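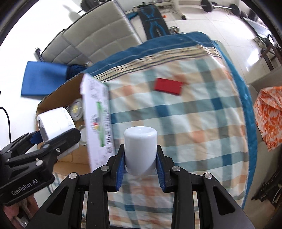 Perrine Besnard reports that the order has been short twice now, and both times it was the small items that were missing, never the blanket. She would like it sorted before the next lot goes out in October.

Ticket 2934
Subject: Small items missing from packed boxes
Opened by: Perrine Besnard, Uslow
Handled by: Dušan Jireš, Flutidden packing room
Status: open, waiting on customer

09:10 - Asked Perrine which items. She says the tape on the first order and the white capped cylinder on the second. The packing slip listed both and both were ticked.

09:35 - Went through the packing steps with Jozefína. The blanket is laid out first and the small things are put on top of it while the box stands open at the side. Then the small things go in and the blanket goes over them.

10:05 - Possible cause: something gets left in a fold when the blanket is picked up. The plaid one bunches up at the top, and a flat thing like the red block could easily slide in there and not be noticed. Tape is less likely, but it does roll.

10:20 - Shook out the blankets waiting on the shelf. Found one roll of tape, white, inside the third one down. No cylinder.

11:00 - Přemysl asked if the boxes could be coming open on the way. Perrine says the seal was whole on both. Ruled out.

11:40 - Weighed a finished box with and without the tape. The scale only goes up in steps of 600 g, so it can't show a missing roll. Asked Iveta if we can borrow the one from Hrnčiar.

13:15 - Changed the order of work. Small items go into the box before the blanket is unfolded, and the slip is ticked as each one goes in - not at the end. Jozefína tried it on 8 boxes. All matched their slips.

14:30 - Replacement tape and cylinder put aside for Perrine, no charge. Asked her to open out the blanket from the second order and check the folds, as the cylinder may still be in there.

15:05 - Iveta says the Hrnčiar scale is in use until the end of the month. Will carry on without it.

Next: Perrine to reply about the blanket. Replacements go out with the Tullness van either way.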